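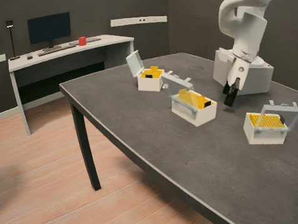 A white robot arm over a table with three open boxes, in a computer rendering.

Steltach Review to Collect Its Short Fiction in One Volume

Thu 10 April

The Steltach Review, the short fiction quarterly edited from two rooms on Faulkner Street in Tunutden, will bring out a one-volume collection of its stories this October. The book runs to 969 pages and contains 55 stories. It will be published by Plarnitz, the press that has printed the magazine since its ninth issue.

The title is Stories from the Steltach Review, after several livelier ones were tried and dropped. Bilal Bitar, who has edited the magazine for most of its life, made the selection. The notes on the text are by Mafalda Veloso, a translator and editor who joined the project when it was already under way and who is also responsible for the new English versions of the stories first published in translation.

The price will be $30 for the paperback. A cloth edition was planned at one stage and has been put off. Plarnitz says it will look at the question again once the paperback has been out for a year.

Bitar said the book began as a much smaller one. He had meant to reprint a dozen stories from the first years of the magazine, when print runs were short and many copies went to subscribers who moved and did not send in a new address. The early numbers are now hard to find. The public library in Tunutden has a broken set, and the magazine's own shelf is missing two issues.

"I started reading from the beginning, which I hadn't done before," Bitar said. "I would put a slip of paper in anything I wanted to keep. When I had run out of slips I called Plarnitz and asked how thick a paperback could be."

The answer was thicker than he expected. The press will use a light, slightly off-white paper and a wider page than the magazine's. Even so, the type had to come down by half a point, and the author biographies have been cut to two or three lines each.

The stories are printed in the order they appeared, with the issue number under each title. Bitar had thought of grouping them by subject and made a list of headings, among them work, weather, and brothers and sisters. Veloso talked him out of it. Too many of the stories would have fit under more than one heading, she said, and a reader who wanted to see how the magazine changed over time would have had to work it out from the back pages. 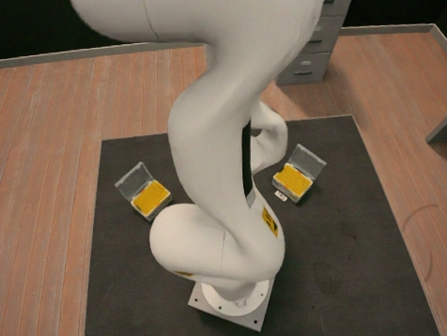

The longest piece in the book is "The Salt Inspector," a story in eleven parts that the Review first ran over four issues. It has never been printed whole. The magazine's practice was to trim the opening of each installment to make room for a summary of what had gone before, and those trimmed openings have now been put back from the author's typescript. Bitar admires the way it is built. It goes up from a flat, square beginning, makes a large bend at the top and then comes down the way it went up. The bend comes in the seventh part, when the inspector finds that the ledger he has been checking is in his own father's handwriting.

Restoring the openings took Veloso most of a winter. The typescript had been corrected in two inks, and for some pages there was also a carbon copy with other corrections that did not agree with either. Where the author's last wish was clear, she followed it. Where it was not, she kept the reading of the magazine and gave the other in a note.

There are not many of these notes. Bitar asked for them to be kept at the back of the book and for no numbers to be placed in the stories. A reader who wants to look something up will do so by page and line.

"I fought for the numbers and I lost," Veloso said. "I still think they would have been useful. He thinks that people who see a small number stop reading and go and look, and then the story has to start over."

The two also disagreed about dialect. Several stories from the middle years use spellings that the Review's copy editors changed without asking, among them "dassn't" and "crick." In four cases the authors had complained, and their letters survive in the office files. Those spellings have been restored. In the other cases the authors either did not notice or did not mind, and the printed versions stand.

Translated fiction makes up a smaller part of the book than Bitar wanted. The Review has always published it, usually one story to an issue, but permission could not be had for everything on his list. Two estates did not reply. A third asked for a fee that would have taken up the whole budget for permissions. The eight translated stories that remain come from Portuguese, Hungarian, Arabic, and Dutch.

Veloso's new versions are of the three Portuguese stories. The old ones had been done quickly, she said, by a translator paid by the page, and in one of them a full paragraph was missing. It describes a kitchen on the morning of a christening and names an aunt who comes back at the end. Readers of the English text had been meeting the aunt for the first time on the last page. 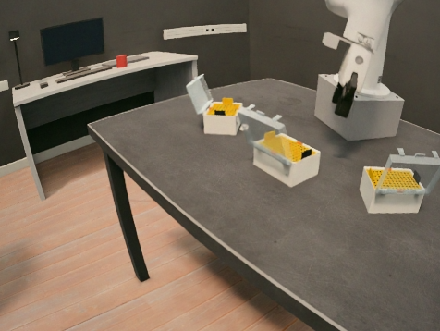

What is left out

The collection does not include poems, essays or reviews, all of which the magazine has published at one time or another. It also leaves out the winners of the annual contest, which ran for 3 years and was given up when the entries became more than the office could read. Two of the winning stories had been on Bitar's first list. He took them off so that he would not have to explain why the third was missing.

Unfinished work is out too, with one exception. "Lamps at the Ferry" was accepted on the strength of its first half, and the author promised the rest for the following issue. The second half arrived more than a year later and belonged, as far as the editors could tell, to another story. The Review printed the two parts separately. The book prints them one after the other with a line of white space between, as the author had asked in a postcard that was found in the file.

Some writers declined to be included. Bitar would not name them, but said that in most cases they felt the story was early work and preferred to leave it in the magazine. One sent a newer story to be used in its place. It was a good story, he said, and will be in the winter issue, but it could not go in a book of work that had already appeared.

The introduction is short, at six pages. In it Bitar gives an account of how the Review was founded, with a loan from a brother-in-law and a mailing list borrowed from a chess club, and of the years when it came out late or as a double issue. He does not make a case for the short story as a form. He says there are enough introductions that do.

He gives more space to the magazine's letters of rejection. In the early years every submission got a personal reply, often with a line or two about what had and had not worked. A number of those replies were kept by the people who received them, and when news of the book got around, copies began to come in by mail. Bitar quotes from several. One, to a writer who was later published in the Review six times, says only that the dog should not be able to read.

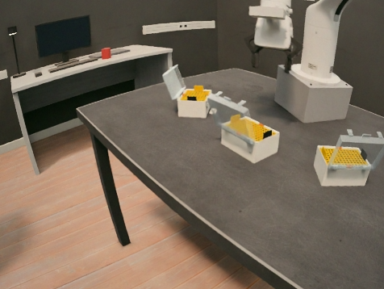

He has set the letters aside in the hope that they might make a pamphlet of their own. Plarnitz has expressed interest but has not made an offer. Permission would be needed both from the editors who wrote the letters and, the press thinks, from those who received them if they are to be named.

Proofs of the collection will go out to the authors and estates next month. They will have four weeks to return corrections, and have been asked to limit these to errors. Bitar said he expected some to rewrite. He has done the same himself with one story of his own, which is not in the book.

Index of first lines

A late addition is an index of first lines, of the kind more often found in books of poetry. It was Veloso's idea. While she was working on the notes she found that she could remember how stories began but seldom what they were called, and that people who wrote to the magazine asking after something they had once read had the same trouble. The index takes up four pages and will come after the notes.

It also shows some habits of the house. A good many of the stories begin with someone arriving, and in the first ten years a surprising share of those arrive by bus. Letters are opened in a few of the others. From the later issues on there are more that begin in the middle of a conversation, which Bitar puts down to a change in what was being sent in and Veloso puts down to Bitar.

Subscribers to the Review will be able to order the book through the magazine before it goes on general sale. A form will be included with the summer issue. Copies will be mailed from the Faulkner Street office, and orders can also be picked up there on weekday afternoons.

A reading is planned in Tunutden for the week of publication. Four of the authors have agreed to take part, and Veloso will read the restored kitchen paragraph in both languages. The place has yet to be settled. The regular issues of the magazine will continue as before, with the next one due in June.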